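Zinbridge Community Services
Workplace Inspection Checklist – Shared Work Areas
Site: Gelham Annexe, Room 418
Date of inspection: 11/07/2024
Next inspection due: November

Exits and access
Exit door opens fully from inside – Satisfactory
Path to exit clear of stored goods – Action required
Comment: Two cartons were standing beside the door at the start of the inspection. They were moved to the Eynon Street store before the inspection finished.
Exit sign illuminated – Satisfactory

Electrical
Test tags current on all portable equipment – Action required
Comment: Four power boards carry tags that have expired. These are to be withdrawn from use until retested.
Leads free of damage and kept off walkways – Satisfactory
Switchboard labelled and accessible – Satisfactory

Fire equipment
Extinguisher mounted, pin and seal intact – Satisfactory
Extinguisher service record up to date – Satisfactory
Comment: The bracket is loose on the left side. Maintenance request lodged.

Housekeeping
Floor coverings flat and secure – Action required
Comment: Carpet edge lifting near the sink. Tape is not accepted as a permanent repair.
Packaging and waste paper cleared at end of day – Monitor
Bench and table edges free of splinters – Satisfactory

First aid
Kit stocked in accordance with contents list – Action required
Comment: Saline and medium gloves to be replaced. The list inside the lid is the old colour-coded version and should be exchanged for the current one.

Items marked Action required are to be closed within seven days and recorded in the Uko register.

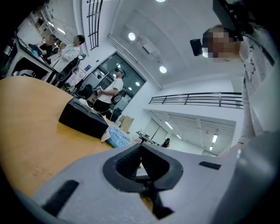
Who may return a power board to use after its tag has expired?
Only the person who has retested it and attached a current tag, once the result has been entered in the register.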